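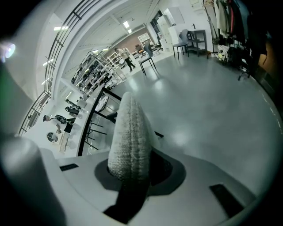
Forum > Utes and Light Trucks > Trays, Hoists and Tippers

Tray only lifts halfway on Wistetti tipper kit

Ivana Quiroga

I have a Wistetti hydraulic tipper kit on a 2000 model tray-back ute, bought second-hand with the vehicle. Empty, the tray goes up fine. With a load of damp garden soil on it, it gets to the halfway point, the pump note drops and it just sits there groaning. If I let go of the button and try again it might gain another few centimetres. Coming down is normal.

I checked the fluid with the tray down and it was a bit low, so I topped it up. No change. There are no drips under the ram that I can find. The battery is from last December. The pump is bolted behind the cab on the passenger side and the controller is the wired type. I don't have any paperwork for it. Is this a ram problem or is the pump on its way out? I'd like to have it working by Friday as I have more soil to shift.

Malsha Hettiarachchi

Check the voltage at the pump before you spend money on anything. Put a multimeter across the pump terminals, get someone to press the up button with the load on, and read it while it is groaning. If it is much lower than what you read at the battery at the same moment, you are losing it in the cables or the earth. Mine was earthed to the tray subframe through paint. I ran a new earth cable straight back to the battery negative and it lifted the same load without complaint.

Look at the solenoid too. The studs corrode under the rubber boots where you can't see it. Disconnect the battery before you put a spanner near them.

If the voltage holds up, then it's either the relief valve or the weight. Don't wind the relief valve in to get more lift – it is there to protect the ram and the hinges. A hydraulics shop can put a gauge on it and tell you in 5 minutes whether it is opening early. Wet soil weighs a lot more than people think, so take a load over a weighbridge if there is one near you. And if you have to get under the tray, empty it and put the prop in first. Don't trust the ram to hold it.

Also, what fluid did you top it up with? It should match what was in there.

hilto_1007

had the same thing with a Zolitlow kit, was the pump. replaced it and all good. cost me 2 weekends because the bolts had seized. might be different on yours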